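4.2 Getting the folds right

I should say up front that this was the part of the study I enjoyed most, and the part I got most wrong in my first plan. The idea was simple enough: give people a flat strip of paper, ask them to fold it into a hexaflexagon, and see which kind of instructions got them to a working toy. I figured the hard bit would be the flexing. I was way off. The hard bit is the third fold, and it's the hard bit for just about everybody.

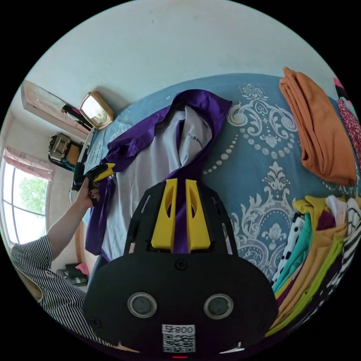
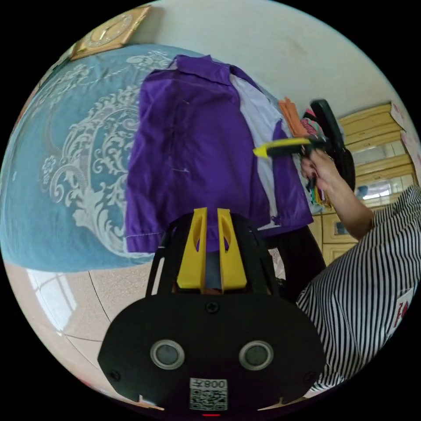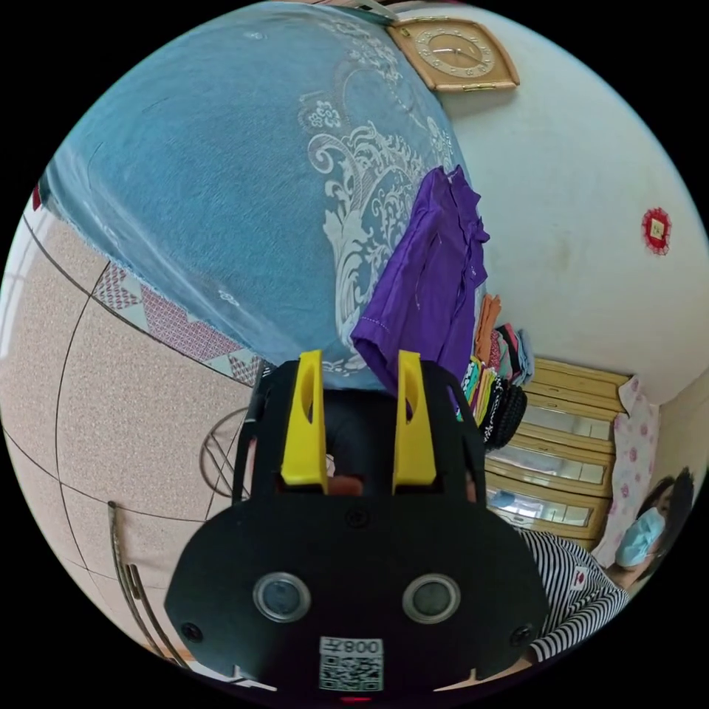
Figure 3. Purple garment between yellow gripper fingers (first panel); purple jacket held up (second panel); yellow gripper fingers standing apart (third panel).

We ran sessions in Gidbridge, Ilten and Plodau, with 120 folders in all, ages nine and up. Everyone got the same strip, printed on ordinary copier paper with the triangles already marked out, plus one of three instruction sheets. Sheet A was words only. Sheet B was line drawings only. Sheet C had both, and it also had the little colored dots I borrowed from an old puzzle book (you match dot to dot and the fold more or less tells you where it wants to go). I loved the dots. I still do.

Folders could make as many tries as they liked in one sitting, and by the end we had 337 finished or abandoned strips in a big cardboard box in my office. I went through every one of them by hand. You learn a lot from a bad fold! A strip that has been creased the wrong way and then pressed back flat keeps a soft white line in it forever, so even when somebody had fixed the mistake I could usually see where it had happened. Most of those lines sat at the same place: the fold where the strip has to tuck under its own tail instead of lying on top.

Sheet A folders had the worst time of it, and I don't think that will shock anyone who has tried to follow origami over the phone. The word "under" was the trouble. Under from whose side? Several people turned the whole strip over at that point, which makes a perfectly nice hexagon that refuses to flex at all. Sheet B folders got past the tuck more often but then glued the wrong pair of triangles – the drawing showed the glue tab in gray, and our printer in Ilten made everything gray. My fault, and I've left those strips out of the comparison between B and C.

Sheet C did best, as I hoped, though the gap was smaller than I'd have guessed. What surprised me was how many Sheet C folders never read the words. They went dot, dot, dot, glue, and only came back to the text when the thing was in their hands and they wanted to know how to make the hidden face show up. So the text on that sheet was working as a user manual for a finished toy, and I had written it as a recipe.

One more thing about paper weight. The Holloway template, which is where our triangle size came from, suggests light card. I tried it and gave up early. Card looks lovely but the hinges get fat, and a fat hinge pops open in the middle of a flex. Copier paper gets floppy after a long afternoon of play, sure, but it flexes on the first go, and for a new folder that first go matters more than anything. I flexed one of the Plodau strips 2,000 times over a couple of weeks in August, mostly while on calls, and it tore at a glued edge before any of the creases gave out.

The next section takes up the flexing itself, starting with the pinch, where left-handed folders ran into a snag that none of my sheets had planned for.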